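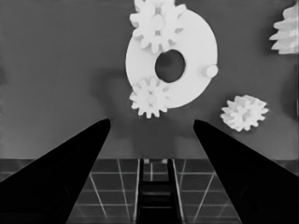 Diary > Kitchen > Snacks
Search this diary... Go

30 July 2020

Up too late, fryer oil smell in everything. Vinegar batch six done, finally sharp enough. Omid ate half a tray and said more salt. He always says more salt.
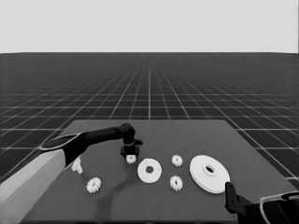 Wendia want 2000 bags for the fall, we've got 752 printed and the logo's crooked on the lot. Rang Pristadari re potatoes, no answer. Rang again. New crop too sugary, chips go brown befor they're crisp. Maybe soak longer? Try tomorow with the old Daneshvar slicer, thinner setting.

Yasaman thinks drop the dill flavor. I like the dill. Sold fine in February.

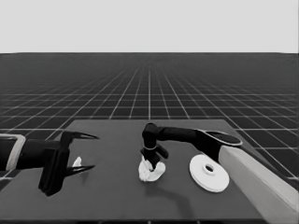

Oil bill came, 2791, ouch. Paid half. Must label the paprika tub, and get more twist ties. Bed now, peeling at 6.

3 comments | 11 shares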